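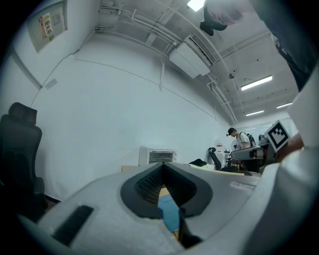
1/ Moving the Paracha reading room, day one

We got the keys to the new room this morning. White walls, exposed ceiling with all the pipes painted white, one air conditioning unit hanging from it. I'll keep notes here as we set up so the people who asked don't have to email me.

2/ The old room was 40 square meters and the heating came on when it wanted to. I worked there for six winters and I won't miss it. I will miss the window.

3/ What came over in the van: 128 boxes of books, the two long tables, the card catalog (empty, drawers packed separately), and a coat rack that I voted against.

4/ Pieter Radebe labeled every box by shelf and not by subject. I complained about this in March. He was right. You open a box, find the shelf with the same number, and you're done.

5/ The bulletin board is staying. It was on the wall when we signed. The hours will go on it, along with the borrowing rules, and please no lost cat posters older than a month.

6/ There is a conduit running along the wall, so the tall shelves can't sit flat against it. Options were to cut a notch in the back panels or leave a gap. We're leaving a gap. Small books will fall into it and I'll fish them out with a ruler like I did in the old place.

7/ Someone asked about the AC. The landlord says it was serviced before we signed. I have asked for that in writing. The atlases go on the far side of the room whatever he says, I don't want cold air blowing on them all summer.

8/ Shelving is from Hondari, secondhand, 790 for the lot including brackets. Two uprights were missing. They're sending them on Thursday. Until then the history section lives on the floor in its boxes.

9/ Mirjana Golob asked if we can fit a children's corner. Yes, if the second table goes against the wall and we give up the armchair. The armchair has a broken spring so this was a short discussion.

10/ Order of work, for anyone coming to help:
Shelves up first. Then wipe them down, they're dusty from storage. Then boxes, lowest numbers first. Don't unpack onto the tables. We did that last time and it took two days to find the tables again.

11/ Bring your own gloves if you have them. Cardboard dries your hands out and we only have one pair in a size that fits anybody. There's a kettle. Mugs are in box 31 under the dictionaries.

12/ Things still on the list: a doormat, a longer extension cord, felt pads for the chair legs, a new return bin. The old bin had a slot too narrow for the art books and people left them on top of it in the rain.

13/ A few of you asked if the old membership cards still work. They do. Same numbers, same drawer, same pencil on a string.

14/ Opening date isn't fixed. It depends on the uprights and on how fast we get through fiction, which is more than half the boxes. I'll post when I know.

15/ If you still have books out from the old address, keep them until we open. Please don't push them under the door.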